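Product Review: Hernden Permit Tracker for Neighborhood Associations

Reviewed 2/20/24 for the Flenthorpe Shoreline Civic Association

The Hernden Permit Tracker is a subscription service that collects building applications, variance requests and hearing notices from municipal websites and delivers them to residents by e-mail. The Association subscribed in order to follow coastal construction filings within the town of Flenthorpe and the adjoining village of Elodham. This review covers the standard plan, which costs $792 per year and allows up to 150 registered recipients.

Setup

An account administrator draws a boundary on a map and selects the types of filing to be followed. Parcels may also be added individually by tax number. The boundary tool handles straight streets well but performs poorly along the dune line, where several lots extend past the mapped edge of the road grid. Those parcels had to be entered by hand. The Association recommends that any group with waterfront lots compare the finished list against the county parcel roll before relying on it.

Alerts

Notices of new applications generally reached recipients the morning after they were posted by the town. Hearing notices were less consistent. Flenthorpe requires that notice of a variance hearing be mailed 21 days in advance, and the service did not always display the hearing date when it first reported the case. In one matter, a setback request on Marín Street, the date was added 8 days after the original alert.

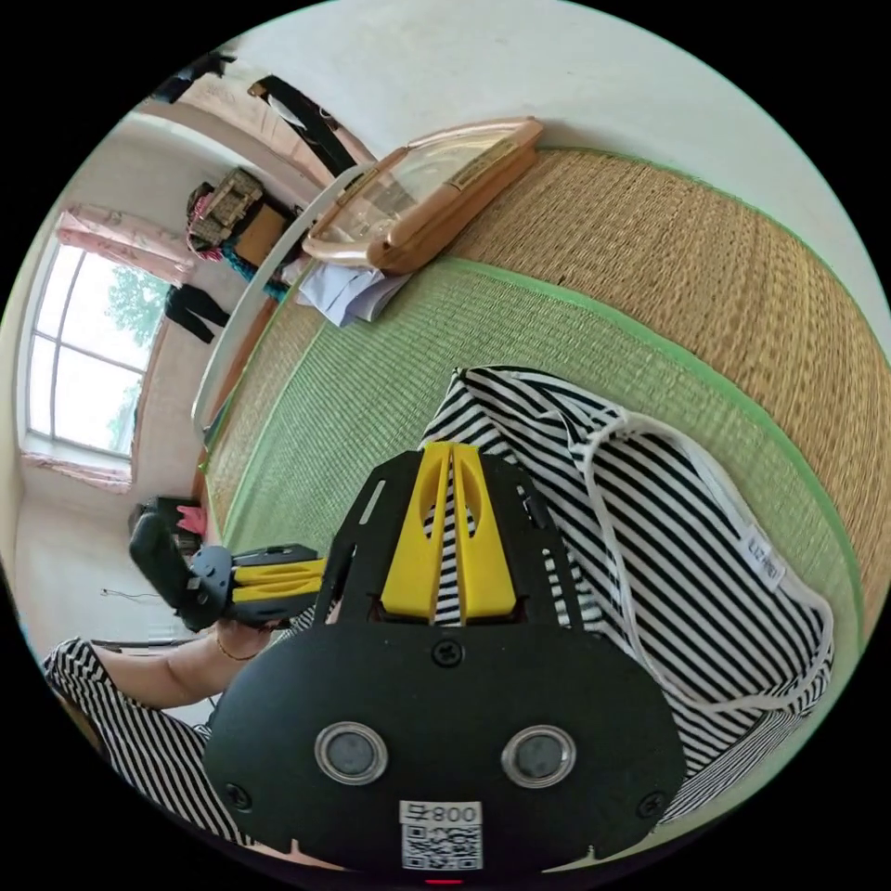
Inmaculada Ibarra wrote that the Marín Street alert still reached her before the town's letter did, and that she would not have known to request the site plan otherwise. She added that the e-mail should state plainly when a hearing date is missing, as she had first read the blank line to mean that no hearing was planned.

The Association agrees with that comment. A blank field can easily be misread, and the vendor's help pages do not address the point.

Documents and Search

Site plans, elevations and staff reports are stored with each case and may be downloaded without charge. Drawings open at full size, and revised sheets are listed under the date of submission. The search function accepts street addresses, applicant names and case numbers. It does not search the text inside scanned documents, so a reader looking for a particular condition of approval must open each file.

Elodham's older records are incomplete. The village posts many of its decisions only as meeting minutes, and the service does not link those minutes to the cases they concern.
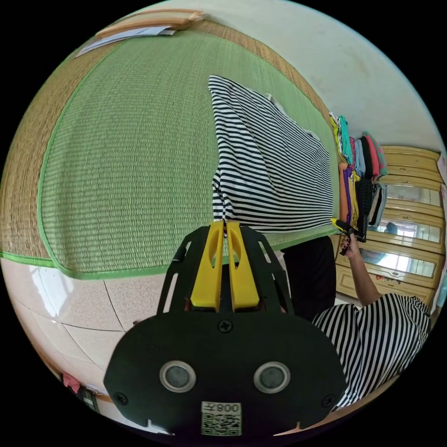
Support and Renewal

Questions sent through the account page received a written answer, usually by the next business day. The missing dune-line parcels were acknowledged as a known fault, and a corrected map has been promised for March. The plan renews automatically unless canceled in writing, a term that appears only on the final page of the agreement.

Rating

Recommended, with reservations. The service is suitable for associations that follow a steady number of applications and have a member able to check hearing dates with the clerk's office. Smaller groups may find that the town's own free mailing list meets their needs. The Association will renew for one year and will review the map again once the correction has been issued.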